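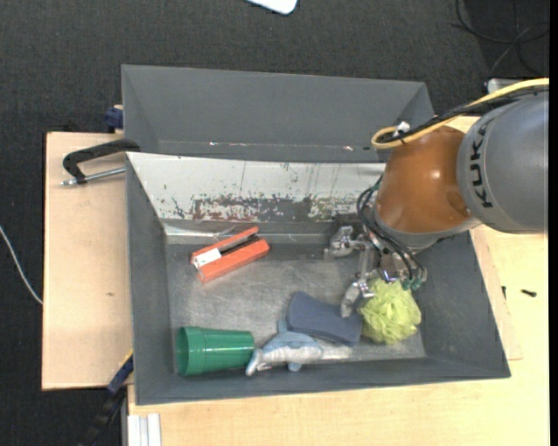 Where the Bath Things Go: Storage of Small Bathroom Objects in Shared Apartments

Ladan Akbari
Project report, Home and Everyday Objects course, Lolberg
Last updated: May 15, 2020
3 min read | 99 shares

1. Introduction

The subject of this report is the small things which people keep near the bathtub, and the container in which they put them. I chose this subject after I moved to the Plarnia residence, where several families and students share one bathroom on each floor. In the evening the edge of the tub was always full. There were sponges, cups for rinsing the hair, toys of the children and bottles without a lid. The next person had to move all of it before the bath, and usually put it on the floor.

My first idea was to design a new shelf. My teacher, Mrs. Larent, advised me to first study how an ordinary bin is used, and to design something only if the bin is not enough. I followed this advice and I think it was correct. In the end I did not design a shelf.

The question of the project is the following: if each bathroom gets a plain open bin, which objects will people put in it, and which objects will stay outside?

2. The bins and the place

I used gray rectangular bins, all of the same type. They are open on the top and have no divisions inside. They were not new, and the floor of the one I used most is scuffed. I decided this is not a problem for the study, and possibly it is better, as people are less afraid to use a thing that is already a little worn.

The bins were put in the bathrooms of Plarnia during February. I asked the residents to put there anything that they use for washing and do not want to carry back to the room. I gave no other rule. I also did not write names on the bins, although some residents asked for it.

For comparing objects I worked on the wooden table in our course room, with two bins one behind the other. The front bin had a small group of typical objects: a dark green plastic cup, a toy dolphin with a light blue back, a blue-gray pad similar to a sponge, and a yellow-green mesh bath pouf. I brought these four from home. They have different shape and different stiffness, and together they represent well what I found in the bathrooms. I call them the test group in this report.

3. How the objects were recorded

At the end of each visit I wrote a list of what was in the bin and what was left on the tub. I did not move anything before I wrote the list. If an object appeared on several visits, I wrote it one time only. The full list has 108 objects. Of these, 64 were found in a bin at least one time, and the others were always outside.

I sorted the objects in three groups:

Soft things. Sponges, washcloths, mesh poufs, pads.

Hollow things. Cups, small buckets, empty bottles.

Toys. Mostly animals, also boats, and one set of foam letters of which many letters were missing.

Razors, medicine and toothbrushes I did not include. The residents considered these private, and I agreed with them.

4. Results

Toys went in the bin most easily. Parents told me that the children liked to throw them in, and a bin with no lid is good for this. A toy animal has fins or legs or ears which stick out, so it does not lie flat, but it is also easy to take out again with two fingers. In the test group the dolphin was the object I always found first.

Hollow things were more difficult. A cup takes much space for its weight, and when it lies on its side it can roll if the bin is moved. With the opening to the top it collects water from the other objects. Mrs. Kermani, who lives on the second floor and has two small sons, keeps her rinsing cup on the faucet and said she will never put it in a bin. I tried her method and it works for cups with a handle only.

Soft things gave the most discussion. Many residents did not want their sponge to touch another person's sponge. This I had not expected, though I should have, as I feel the same. The mesh pouf has one more problem. Its many layers catch on other objects, and when somebody takes the pouf, a small toy may come with it. A flat pad does not have this problem, but it goes to the bottom and is forgotten there. On one visit I found a pad under all the other things, and no resident of that floor could say who bought it.

5. Discussion

One bin for all is comfortable for the person who tidies and less comfortable for the person who searches. With few objects the difference is not felt. In my test group every object has its own place on the floor of the bin and can be taken without touching the others. In the Plarnia bathrooms the objects lay in layers, and people turned the whole bin over into the tub to find one thing. After this they did not always fill it again.

I tried a second bin on one floor, only for soft things. The residents accepted it after a few days. The toys stayed in the first bin and the edge of the tub was free on most visits. I cannot prove that this will work on every floor. The residents there are friendly with each other, and I did the test one time.

There are other limits. I visited mostly in the afternoon, so I did not see the bathroom directly after the children's bath. Also, the residents knew me, and maybe they tidied a little before I came.

6. What I would change

I would choose bins with holes in the floor, so the water can go out. I would give to each family a hook for the pouf and keep it out of the bin completely, as it has a loop in most cases. And I would ask the children too. In this project I asked only adults, and the toys do not belong to the adults.

The two bins on the second floor are still in use. The others I washed and gave back to Mrs. Larent.

Comments (3)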